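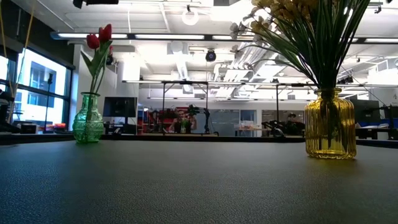 3.2 Arrangement sessions and choice of vase

Sessions ran at the Mirkby site starting in November. 58 arrangements in all, two vases each, one green and one amber. Stems were tulips plus a filler bunch, yellow or cream. People at the table got no instructions on order. We only asked for something they'd leave on a desk for a week.

Neck width mattered more than color. A narrow neck holds one tall stem upright but fights a full bunch, and most of the time went into that fight. Stems laid flat on the table first (Figure 4) were placed faster than stems picked out of a pile. Median placing time was 11 seconds for a single tulip, up to 125 for filler.

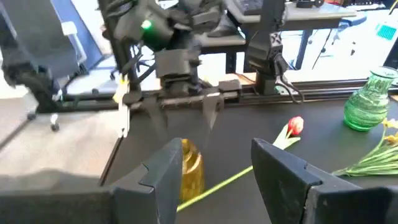

Figure 4. Tulip and daffodils laid out beside the amber and green vases.

Aranka Dudás, commenting on a draft of this section, wrote that the flat layout does half the arranging already, becuase you pick your heights while the stems are down. Fair point. We did not separate the two steps in the timing and can't do it now.

Order of work. Tulips first in most sessions, filler after. Going the other way meant lifting the filler back out at least once. Leaves caught on the rim either way; the Skerkach set had stiffer leaves and was worse. Loose sprays tended to be left on the table till last, sometimes left out alltogether, and we scored these as unfinished.

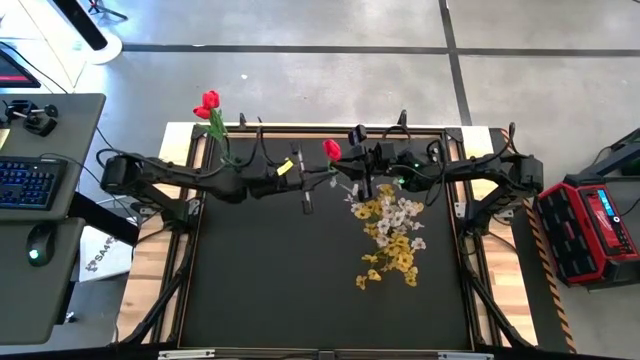
One reader from Doolan objected that a spray left out may be a choice, a two-tulip vase looks done to plenty of people. We kept the score but list those sessions seperately in the appendix. Dropping them does not change the ranking of the vases.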